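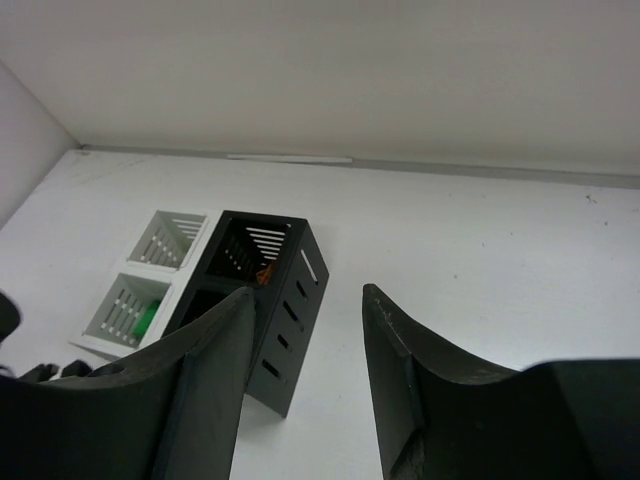 Hurklow H20 battery charger: my review after one winter

I have two motorcycles and one old van, and all three stand still from November until the spring. Every year at least one battery was weak when I needed it, so last autumn I bought the Hurklow H20, a maintenance charger for 12 volt batteries. I paid for it myself, 184 pounds with delivery, and I have used it the whole winter.

What is in the box

The charger, a mains lead, one set of clamps, one set of ring terminals with a fuse, and a booklet. The booklet is in six languages and the English part is good. The ring terminals are a little small for the van, and I had to order a larger set from Dovis. They fit the same plug without any problem.

Choosing the mode

There are three modes: standard lead-acid, AGM and lithium iron phosphate. You press one button until the correct light is on. The charger remembers the mode after a power cut, and for me this was important, as our electricity goes off several times each winter. My older charger always went back to standard mode and I did not notice it for days.

One thing I do not like is that the AGM light and the lithium light are almost the same green. In a dark garage I must bend down and read the letters. Please be careful with this, as the charging voltage is different.

How it charges

The van battery was quite low when I started. The charger needed one night and most of the next day, then it changed to maintenance by itself. On the smaller motorcycle battery it was finished before supper. I measured the maintenance voltage with my own meter on several evenings and it stayed at 13.6 volts, with only very small changes.

The longest time I left it connected without touching it was 447 hours. After this the battery case was cool, and the motorcycle started at the first try. I know this is only one battery and it is three years old, so I would not promise the same for yours.

The recovery function is another matter. It is supposed to help batteries which were discharged deeply. I tried it two times on an old battery from my neighbour, Mr Gape. The first time it showed an error after ten minutes. The second time it worked until the end, but the next morning the voltage had dropped again. Probably the battery was finished already, and I cannot say the charger is guilty.

Noise and heat

There is a small fan, which runs only in the first part of the charging. I would not want it in a bedroom, but in the garage it does not matter. The case becomes warm on the left side. Put it on a shelf where air can pass – the booklet asks for 20 centimetres of free space, and I think this is sensible.

Compared with the Meredith

Before, I used a Meredith charger, borrowed from Carys Phillips at our motorcycle club. The Meredith is cheaper and its clamps are stronger, with a better spring. It has no lithium mode, however, and its cable is so short that I needed to put it on the seat. The Hurklow cable reaches the floor from all my vehicles. If you have only one ordinary battery, the Meredith is enough and you can save the money.

Small complaints

The hook on the back is made of thin plastic and I do not trust it. The mains lead is stiff when it is cold. The guarantee is two years, but you have to register on the website, and the form did not accept the letter š in my surname. I wrote to them and they answered the next day, politely, and made the registration by hand.

My marks

Charging: 5 out of 5
Ease of use: 4 out of 5
Clamps and cables: 3 out of 5
Price: 3 out of 5

I will keep it, and I am thinking of buying a second one for the van – then I do not have to move the cables every week.

Miloslav Bartoš, 27th April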